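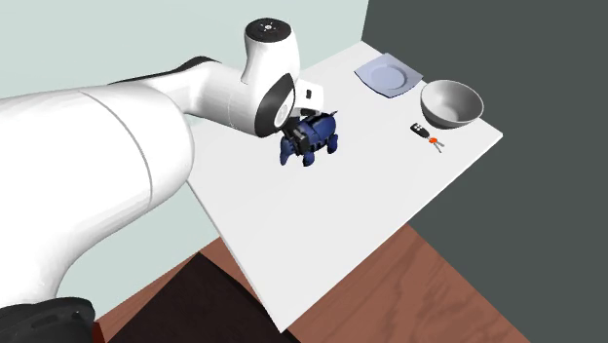

4.2 Grasp selection under scene constraints

The planner receives a segmented point cloud and a target label, and returns a joint-space trajectory ending in a closed gripper. Between those two points it has to settle three matters: which grasp to use, which inverse kinematics branch to reach it with, and how close the arm may pass to everything that is not the target. Earlier versions of Stavar handled these in sequence. A grasp was scored on local geometry alone, the best one was passed to the kinematics solver, and the motion planner was called last. When the planner failed, the whole chain started again with the next grasp on the list, and the work already done on collision checking was thrown away.

In the present version the three steps share one cost. For each target we sample 300 candidate grasps on the visible surface, using the antipodal test described in Section 3.4. Candidates whose approach direction points upwards through the table plane are removed at once. The rest are clustered by wrist orientation, and the highest scoring member of each cluster is kept, up to a limit of six. Clustering matters most for rounded, soft-looking objects such as the toy animals in the Bulolel set, where the sampler returns many near-identical grasps along the back and few elsewhere.

Each surviving grasp g is then expanded into its kinematic solutions q. The combined cost is

C(g, q) = w1 (1 - s(g)) + w2 d(q, q0) + w3 h(q) (7)

where s(g) is the grasp score scaled to the unit interval, d is the weighted joint distance from the current configuration q0, and h is a clearance penalty. The penalty is zero when every link is further than the margin m from all non-target geometry and rises linearly to one at contact. Fingers are exempt from the penalty with respect to the target, and the finger pads are also exempt with respect to the table during the last part of the approach. Without the second exemption, low objects were rejected even where a usable grasp existed.

The weights were tuned by hand on scenes that do not appear in the evaluation. We found the ranking to be insensitive to w1 within a fairly wide range. It was much more sensitive to w3: a large value pushed the arm into high, folded postures from which the following transport motion was hard to plan.

Collision geometry. Link meshes are replaced by convex hulls, padded outwards by a fixed amount. Non-target objects are treated in the same way, with one exception. A convex hull over a bowl closes its mouth, so that a later placement inside it is reported as a collision. Containers are therefore decomposed into several convex parts by Rudd before planning begins, and the result is stored with the object model. Thin items lying flat, keys among them, are represented by a box of minimum height, as their point returns are easily lost in the table plane fit.

Closing and attachment. The fingers close at constant speed until the measured effort passes a threshold or the joint limit is reached. In the second case the grasp is marked as missed. In the first, the target is removed from the scene model and attached to the hand link at its current relative pose. We do not refine this pose after closing. Any slip is left to the placement controller, which is covered in Section 4.3.

Figure 6. Grasp stage in the Cliltach simulator, with the toy animal as target and the plate, bowl and keys as non-target objects.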